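Chapter 7
Counting Water at Home

After reading this chapter you should be able to:
explain the difference between metered use and reported use
spot a savings claim that has no baseline
say why an average household may not exist

Every few years a town discovers that its people use too much water in the bathroom, and every few years somebody sells it a cure. Plodville bought one. The town mailed out leaflets and a shower timer, waited through one winter, and announced that families had cut their use by 20 percent. The number went into the newsletter, then into a grant application, and from there into two other towns' plans.

Where did it come from? From a postcard survey. The town sent out 1,077 cards and got 142 back. People were asked how long they showered before the leaflet and how long they showered now. We should be slow to believe either answer. Few of us time ourselves, and a person who has just been told to take shorter showers knows which reply is wanted.
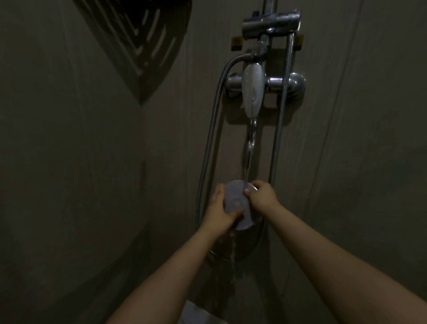
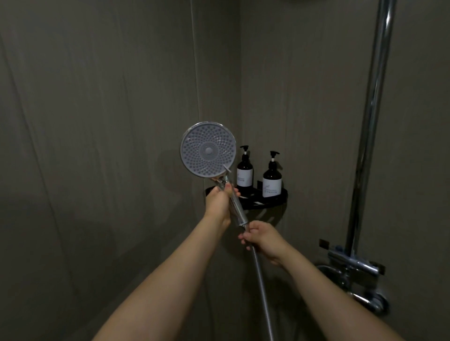 Meters are better than memory, but they have their own troubles. A household meter records a total. It can't tell a shower from a leaking toilet or a garden hose left on overnight. When the engineer Oana Ghiță went back to the Plodville billing records, she found that use had indeed dropped after the mailing. It had also dropped on streets that never got the leaflet. The mailing went out in December, when lawns are brown and nobody fills a pool.

The sellers of fixtures do little better. A brochure from Vodarora promises savings of 3,467 gallons a year for each bathroom. Compared with what? The brochure doesn't say how old the replaced fixture was, how many people used it, or whether they stayed in longer once the flow felt weak. Take those away and the figure has no meaning, however exact it looks.

In this chapter we work through three ways of measuring home water use, beginning with the diary study, the cheapest and most abused of them.

7.1 The Diary Study

A diary study asks people to write down each use of water when it happens. The Unska diaries, kept by hand in ruled notebooks, show both the strength of the method and how quickly people tire of it.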